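**Cindcombe Household Museum** | Posts from our Collections Care team
Friday, January 31, 2020

**1/** Today the Collections Care team at the Cindcombe Household Museum is sharing a thread on the cleaning and storage of clear containers. The museum receives many inquiries on this subject, most of them from families who have inherited jars, canisters and display cylinders and wish to keep them in use.

**2/** The guidance in this thread was prepared by Oksana Savchuk, Collections Care Manager, and reviewed by Olga Valcárcel, Head of Public Programs. It applies to household pieces in sound condition. Cracked or repaired items should be shown to a conservator before any cleaning is attempted.

**3/** The museum's handling collection currently holds 853 items. Unlike the pieces in our galleries, these are meant to be picked up, opened and passed from hand to hand by school groups. They are cleaned far more often than anything behind glass and show wear sooner.

**4/** Before you begin, find out what the container is made of. Glass generally feels cooler and heavier than plastic of the same size. If you are not certain, treat the piece as plastic. The methods below are gentle enough for both.

**5/** Remove dust first. Use a soft, dry brush and work from the rim toward the base, turning the container as you go. Grit left on the surface will be dragged around the wall by a cloth, and many of the curved marks we find inside cylinders were made in this way.

**6/** Wash by hand in lukewarm water with a small amount of mild, unscented dish soap. Line the sink with a folded towel. Do not use the dishwasher, scouring powder, steel wool or the rough side of a sponge. Window cleaners that contain ammonia should be kept away from clear plastics.

**7/** For the inside wall, use a plain white cloth. Colored cloths can shed dye when damp, and a white one will show you how much dirt is coming away. Change to a clean section of the cloth often. Cloths with fraying edges may still be used for drying, provided that loose threads are checked for afterward.
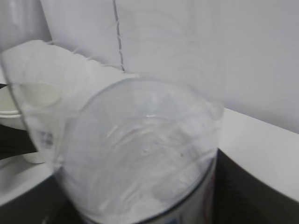
*Clear cylindrical container with a folded white cloth over the rim. Pale curved streaks are visible on the inner surface.*

**8/** Streaks of this type are best assessed in strong light from one side. Tilt the container slowly. A smear will usually soften or shift when wiped lightly with a barely damp cloth. A scratch will remain exactly where it was. Please do not keep rubbing at a mark that has not moved after 2 or 3 light passes.

**9/** The museum does not polish scratches out of items in the handling collection. Polishing removes material, and it can leave a hazy area more noticeable than the original mark. Light scuffing is noted on the item's record card and the piece goes back into use.

**10/** Printed labels require separate care. Keep water away from paper labels entirely. Where color has been printed directly on the wall of a container, clean up to the edge of the print and stop. We have seen lettering lift after a single soak in hot water.

**11/** Dry the piece at once, inside and out, and then leave it open on a clean towel overnight. A lid put on too early traps moisture, and the container will develop a stale smell that is difficult to remove.

**12/** For storage, stand containers upright with space between them. Nesting one inside another saves shelf room but marks both. If nesting cannot be avoided, place a layer of clean, undyed cotton between the two walls. Newspaper is unsuitable, as the ink transfers.

**13/** A correction to our November thread on kitchen canisters: the storage boxes mentioned there are from the Lozano range and not the Zoderberg range. Both are used in our stores, but only the Lozano boxes are tall enough for a standard canister with its lid on. We apologize to readers who ordered the wrong size.

**14/** Visitors who would like advice in person may bring up to 4 household items to the Care Desk at our Zurwood branch. No appointment is needed, but please wrap each item separately and carry lids in their own bag. The desk cannot offer valuations.

**15/** Questions on this thread may be left as replies and will be passed to Ms. Savchuk's team. Please state the material, if known, and the approximate height of the piece. A printed copy of this guidance is available free of charge from the front desks at Cindcombe and Zurwood.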